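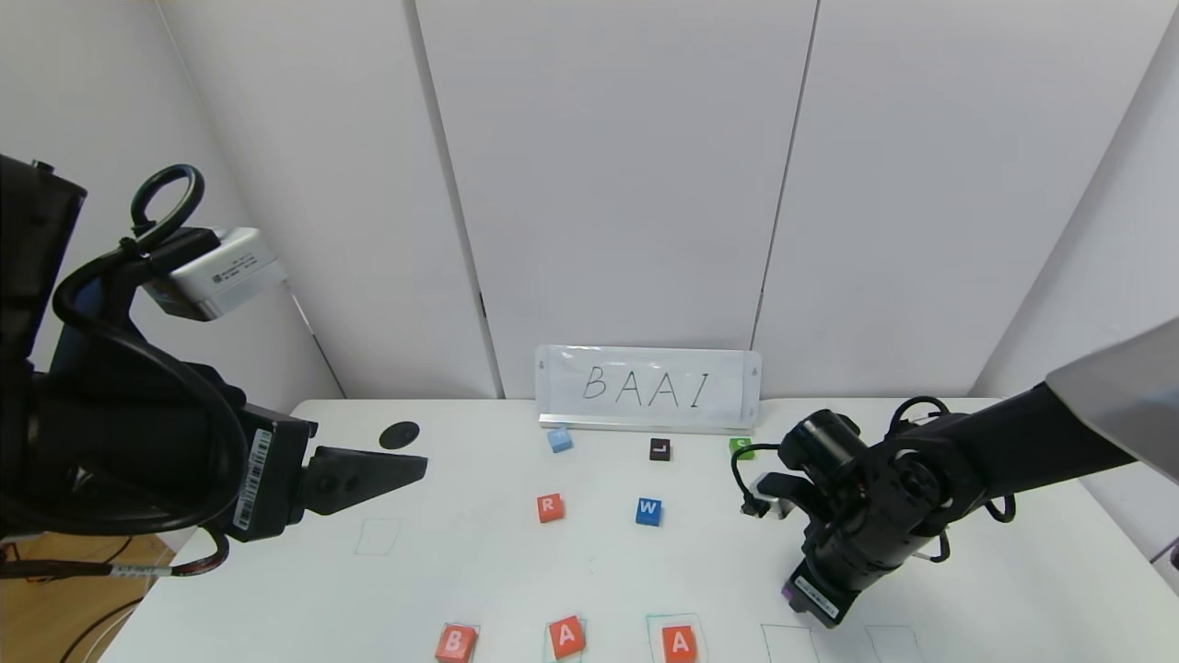
Teaching by remote control: a few bench tips

Put the block in its square slowly, and let go before you lift. If you pull up while the fingers are still closing or opening, the arm learns that wobble along with everything else.

Work from one end of the word to the other, every time. Shuffle the spare letters between runs but leave the sign where it is.
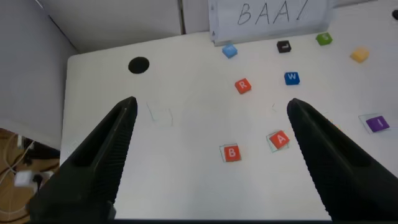

Open the fingers wide before coming down over a block – a narrow opening clips the corners and turns the letter. If you fumble a grab, stop and throw that run out.

Take a break after 10 runs. Tired hands get jerky. Nighat Usmani keeps 69 good runs from her first spelling task at Drallwood and says the early ones, done fresh, are still the ones she copies from.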